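Stop ironing the tea towels

Opinion, by Renata Retamal

My mother ironed pillowcases. Tea towels too, and my father's hankies, and once (I saw it) a duster. I've been thinking about her all November because Birthe Kvaran, who I share an office with, told me she'd spent a whole evening pressing bath towels for guests. Bath towels! For people who will use them once and leave them on the floor.

I'm against it. All of it. Fold if you must, shove it in the cupboard if you can't face folding. The towel does not care and it dries you just the same. 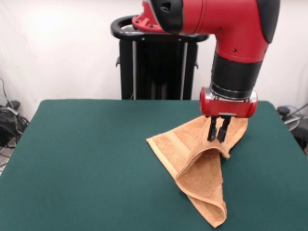
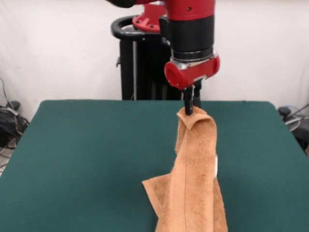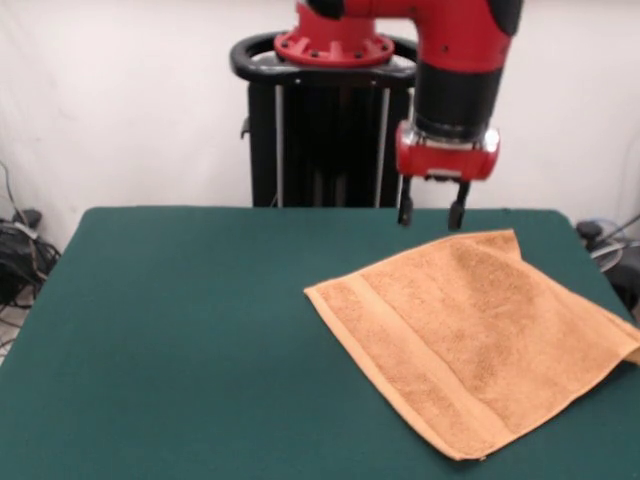
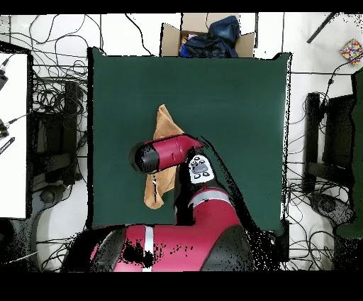

One tan towel, four views.

Got 132 replies when I said this in the newsletter, most of them cross. Standards, they said. Pride in your home. Fine, but whose pride, and whose Sunday evening? In most of the houses I know it is still the same person doing it, and she is tired. One reader has 2 linen cupboards and a rota. A rota.

And the shops don't help. Maddocks will sell you a steam press for £558, I went and looked, and their leaflet talks about "hotel finish" as if we'd all been longing to live in a hotel. I haven't. I want a dry towel, and a hour with my book.

Shirts for a funeral, yes, iron those. A tablecloth if your aunt is comming. The rest can stay crumpled. Birthe disagrees and has offered to do mine, which I am refusing on principle, mostly.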